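Kindimcombe crossing to get barriers, but not the ones residents asked for

December
By the transport desk

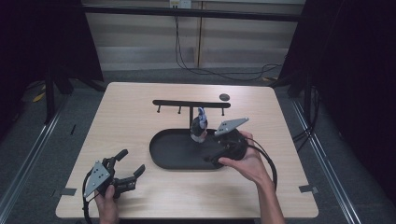
The level crossing at Wurkley Lane is to be fitted with automatic half barriers, the Cadwood Line company has confirmed, after years in which drivers have had only flashing lights and a bell to tell them a train is coming.

The company calls the scheme a major step forward for safety. It may well be. But the plans published on Tuesday leave a good many questions open, and some of them are the same ones that were left open last time.

Half barriers close only the approach side of the road. Kindimcombe Parish Council had asked for full barriers, which shut off both lanes, on the grounds that impatient drivers could weave round the shorter type. The company's reply is that full barriers would need a signaller to check the crossing was clear before each train, and would keep the road shut for longer. It has not published the closure times behind that claim. A request for them was met with a promise that they would be "shared in due course".

Traffic is also in dispute. The company's plans rest on a count of 515 vehicles a day using the lane. That count was taken during the school holidays, when the lane is at its quietest, and before the Rathnayake distribution depot opened on the Wurkley side. Lorries leaving the depot are meant to use the bypass. Anyone who has stood at the crossing at half past seven in the morning may wonder how closely that is followed.

Under the new arrangement, trains will still sound their horns on the approach, although the company says it hopes to end this at night. It did not say who would make that decision, or what would be left to warn people on the footpath, which crosses the track a short walk from the road and is not part of the scheme at all. Walkers there will go on relying on a stile, a sign and their own ears.

The speed limit on the road will drop to 30mph on both sides. There is no mention of a camera or any other means of enforcing it.

Work is due to begin in the spring and the lane will be closed for 2 weeks, with a signed diversion through Cadwood. A similar closure was promised when the crossing surface was replaced, and that one overran. The company says lessons have been learned - it did not list them.

Barriers for Wurkley Lane were first proposed in 2000 and have appeared in at least one set of plans since, only to be dropped when money ran short. The company says funding is in place this time. Asked whether that covered the whole job or just the design stage, it said further details would follow.

Plans can be seen at Kindimcombe library during opening hours. Comments must be made in writing.

Related items
Cadwood station footbridge closed again for repairs
Depot lorries: council to look at signs on Wurkley bypass
Evening trains cut from winter timetable
Kindimcombe bus shelter to move across the road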